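Clonelik: festival memories and greetings from television casts

README, last revised April 23, 2020
Maintained by Ayten Uçar

Clonelik is a text collection of holiday pieces in which television actors talk about how they keep a festival at home. Entertainment pages run these pieces in the days before a holiday. A short introduction names the festival, then each actor gets a paragraph: a childhood memory, a dish, a wish for the viewers. The collection has 1014 pieces in English, all written for readers who follow daily serials.

What is in it

Each piece is one plain text file in UTF-8. The first line is the headline, the second is the festival, and the body starts on the fourth line. A separate table, pieces.tsv, has one row per file with these columns:

id: a number that does not change between versions
festival: the name in its most common English spelling
channel_code: a short code that stands for the channel
speakers: how many actors are quoted
length: body length in words
source_type: press release, phone interview or set visit

Bodies run up to 2000 words. Anything longer was left out, as the long ones were mostly episode recaps with a greeting at the end.

Festival names

Spelling was the slowest part of the work. The same festival can show up under several spellings, sometimes inside one article. The body text keeps whatever the writer used. Only the festival column is made uniform. If you search the bodies directly, use the list in spellings.txt or you will miss a good part of them.

Eves and second days are filed under the main festival. A piece about the bonfire on the night before Holi has "Holi" in the column. Regional new year days are kept apart from each other even when they fall on the same date.
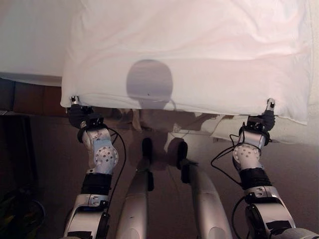
Reading time: 3 minutes

How the pieces were gathered

The first batch came from Carkier, a small fan archive that saved press material sent out by publicity teams. The second came from Cervantes, a newsletter that covered serials and reality shows and closed in August. Both gave permission for the text to be shared for research and teaching. Photos, captions and video links were removed before the files reached us, and a few bodies still say "see the gallery" with no gallery to see.

Duplicates are common in this kind of writing. A publicity team sends one set of quotes to many outlets, and each outlet trims it. Where two bodies shared most of their sentences, the longer one was kept. Pieces that reuse a quote from an earlier year were left in, with the note "repeat" in notes.tsv. There are more of these than expected, mostly for Diwali.

Speaker labels

In 400 of the pieces, each quote is marked with the role the actor plays, the type of show, and whether the memory is from childhood or from the set. The marks were made by hand. When an actor speaks about both, the quote carries both labels. Names of actors are replaced by codes in the marked portion, and the key is not distributed.

The remaining pieces have no speaker marks. Please do not treat the speakers column as a substitute, as it was filled in by a script and counts a group quote as one speaker.

Known problems

Quotes from press releases sound alike. They tend to mention sweets, cousins and the wish for a safe celebration, in that order. A model trained only on this text will do the same.

Diwali and Holi make up most of the collection. Eid, Onam, Pongal and Christmas are present but thin. Lohri has three pieces, all from the same channel.

Ad text was stripped with a word list, and some got through. One Holi piece still has a line on clearing a color-clogged sink with Drano between two quotes. If you find others, send the id and the line.

Files 3 and 212 have broken apostrophes. This will be fixed in the next version.

Use

The files may be used for teaching, for research on entertainment writing, and for testing tools that find quotes and speakers. Do not use them to write new quotes under a real actor's name. The wording belongs to the people who said it and the outlets that ran it.

To get started, unpack the archive, open pieces.tsv and filter by festival. The script count_words.py prints the totals by festival and needs no extra packages.

Changes in this version

Added notes.tsv
Merged two spellings of Janmashtami in the festival column
Removed pieces that were only a photo credit and a headline
Corrected source_type for the set visits from Cervantes

Send corrections to Ayten Uçar through the project page, with the file id in the subject line.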